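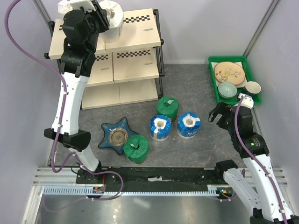 Shelf unit, three levels, at the Storkdale open day.

Quick notes from the Tellness paper mill open day in Storkdale, typing this on the bus so excuse the mess. Got there Saturday before the gates opened. Already a line. Parking is a field, wear boots.

Tour groups of 18, ear plugs handed out at the door. You need them. The pulp hall is LOUD and smells like wet cardboard and something sweet. Walkway above the vats, grating floor, not great if you hate heights. Our guide shouted the whole way and I caught maybe half. Bamboo comes in as dry chips, gets cooked, washed, washed again, then off to the big Stamberg machine, which runs 62 hours between stops. Stood next to the drying rollers for a bit. Hot. Nice in this weather.
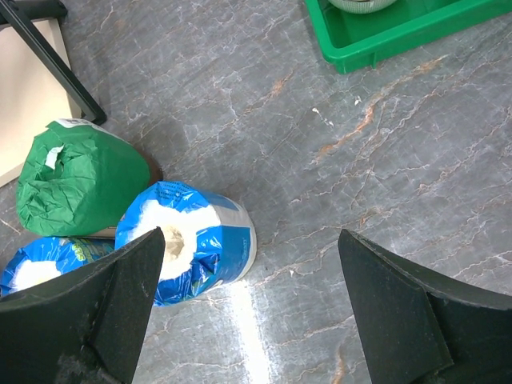

Muli wrote to me afterward that the winding room was the best part and I'd gone through it way too fast, and that bamboo paper still has to come a long way by boat so how green is it really. Fair. I asked about shipping at the end and got a leaflet. The leaflet is mostly about trees.

Did go back to the winding room before lunch. Giant reel at one end, long skinny logs of paper out the other, then a saw chops them to size. Could of watched the saw all day. The offcuts go straight back in to the pulp, up to 6 bins a shift. Wrapping is next door, paper wrap mostly,

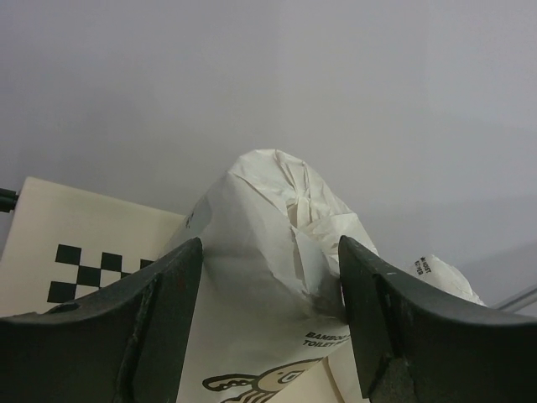 and they want to drop plastic from the multipacks too, no date given. Shop at the exit, cash only, long wait. Lunch was soup and a roll for 2 dollars, good soup. Skipped the talk on water use, wish I hadn't.

Go early, take the second tour, bring a sweater for the warehouse end.

Recent posts
Storkdale canal walk, the muddy way
Brick works visit, part two
Where to eat near Storkdale station
Glass museum: worth the detour?

Contact | Copyright, all rights reserved | Back to top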